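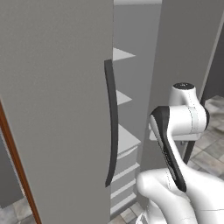
The Left-Hand Door

By the time Idun Sundqvist got the arm to stop short of the handle eight times in a row, the coffee in her mug had gone so cold that it had a skin on it, and she drank it anyway, because getting up would have meant walking past Joon-young Choo's desk, and walking past his desk would have meant telling him how it was going.

It was February, a little after four in the afternoon, and the windows along the Gisorgate side of the building had already gone blue. On her monitor the tall gray cabinet stood open on its tiled floor, in a light that never changed, and the white arm hung beside it with its one dark finger pointing down. She had been looking at that cabinet for so many days that she had begun to feel she'd grown up with it. She knew its white shelves and the drawers underneath. She knew the long dark handle on the left-hand door, how it bowed out and came back in again, and she had caught herself at home the night before studying the handle of her own refrigerator with something close to disapproval.

The real cabinet was two hundred miles away in the supply room of a clinic in Adjei, and so was the real arm, which everybody at Oson called Rondar, after the name on the first purchase order. Rondar opened the supply cabinet in the evening, so the night stock could be checked, and shut it again before morning. That was very nearly its whole life. It had done this faithfully since the fall, and then one evening it had reached for the left-hand door, closed its reach on nothing at all, and stood there with great dignity until the day shift came in.

"It thinks the handle is somewhere it isn't," Joon-young had said, when the report came through.

"Or the handle thinks the arm is somewhere it isn't," said Idun, who was tired that day and had meant it as a joke, and who then had to listen to him consider it seriously for the length of an elevator ride.

So she had built the room again on the computer, or rather she had taken out the room they built in the fall and gone over it piece by piece, the way you go over a coat before winter. You don't send a person on a four-hour drive to move a machine by the width of a pencil if you can find out from your chair which way the pencil ought to go. That was the theory, and it was a theory Idun had defended in meetings.

She ran it again. The arm swung, slowed, and stopped short. Nine.

"Is it still doing it?" said Joon-young, right behind her, so that she slopped the last of the coffee on her sleeve.

He pulled over the chair with the bad wheel and sat down without being asked. He was a big, gentle man who had looked after machines for 30 years, most of them larger than a car, and he had a way of sitting in front of a screen as though it were a fireplace. He did not care much for the simulated room. He had told her once that it was too clean to trust, and that in his experience the trouble was generally in the part you couldn't be bothered to draw.

"Walk me through it," he said.

So she did. The joints were fine; the clinic had sent the logs, and every one of them was turning exactly as far as it believed it was. The wrist was fine. The finger was the same length it had always been, and a very patient nurse had held a ruler against it and sent a picture to prove it. The base was bolted down and hadn't moved. And yet when she put the clinic's numbers into her own clean room, the finger came up 15 millimeters shy of the handle, over and over, like a man at a party who can't quite bring himself to shake hands.

"And the cabinet?" said Joon-young.

"The cabinet's a cabinet."

"Did they move it?"

"I asked. They said no."

"Who'd you ask?"

Idun opened her mouth and closed it again. She had asked the office manager, who worked days, and who had very likely never had a reason to lean on that cabinet in her life.

Joon-young didn't say anything to this, which was one of the nicest things about him. He leaned in until his nose was nearly on the glass, and looked for a long while at the reddish-brown strip that ran down along the side of the door.

"What's that wood?" he said.

"Trim. It was in the survey, so I left it in."

"Real wood?"

"I suppose so. The building's old. They wanted to keep some of it."

"Huh," said Joon-young. He sat back, and the bad wheel gave its little shriek. "My mother had a pantry door that stuck every summer and swung loose every winter. My father planed it in July, every July, and every January she'd stuff a dish towel in the gap and call him names. That went on my whole childhood. I don't think either one of them ever enjoyed anything more."

Idun looked at the strip. She had drawn it herself – one long plain piece, done in a minute, on an afternoon when she was mostly thinking about lunch. She had never once asked what it was holding up.

She called the clinic at five, when the evening people came on, and got a young man from the supply desk who was delighted to be asked about anything. Oh, sure, he said, the whole left side had a lean to it now. They'd had the heat turned way up since the cold snap, and the wood had shrunk back from the wall, and you could get your finger in behind it, he was doing it right now. Had anyone mentioned it? He didn't think so. It was only the trim. The door opened fine, if you were a person.

"If you were a person," Idun repeated, and wrote it on her pad, and thanked him more times than was strictly necessary.

The repair, in the end, had two halves, and they split it between them without really discussing it. Joon-young's half was to telephone a carpenter in Adjei and talk with him for most of an hour about shims, screws and the carpenter's knee. Idun's half was to go back into the clean gray room and make it a little worse. She leaned the cabinet. She shifted the hinge line to go with it and let the door hang the way the young man had said it hung, and then she taught the arm a new habit, so that it would come up slowly beside the handle and feel for it before it took hold, a short brush of the finger and then a pause, in July or in January, whichever way the wood had gone.

It didn't work the first time, or the second. On the third try the arm came in too boldly and would have rapped the handle hard enough to be heard down the hall, if there had been a hall. She turned the speed down. She turned it down again. Joon-young went away and came back with two fresh mugs and half a sleeve of crackers, and he said that when he was starting out he'd had a foreman who made him find every bolt with his eyes closed before he was allowed to put a wrench on it.

"Did it help?"

"I dropped an awful lot of wrenches," he said.

It was past seven when the arm on the screen swung out, slowed, brushed the dark curve of the handle, waited, and closed on it. The door moved with it all the way around. Idun ran it 100 times after that, with the cabinet leaning every which way she could think of, and she let Joon-young watch the counter climb, since it seemed to please him.

They sent the new program to Adjei that night, marked to wait until the carpenter had been. Then she saved the room. At the last moment she went back in and clicked on the strip of wood, where there was a box for notes that she had always left empty, and typed: Real wood. Moves. Ask the evening shift.

"You want a ride to the train?" said Joon-young, who already had his coat on.

She did. She picked up the mugs, hers and his, and went to look for her other glove.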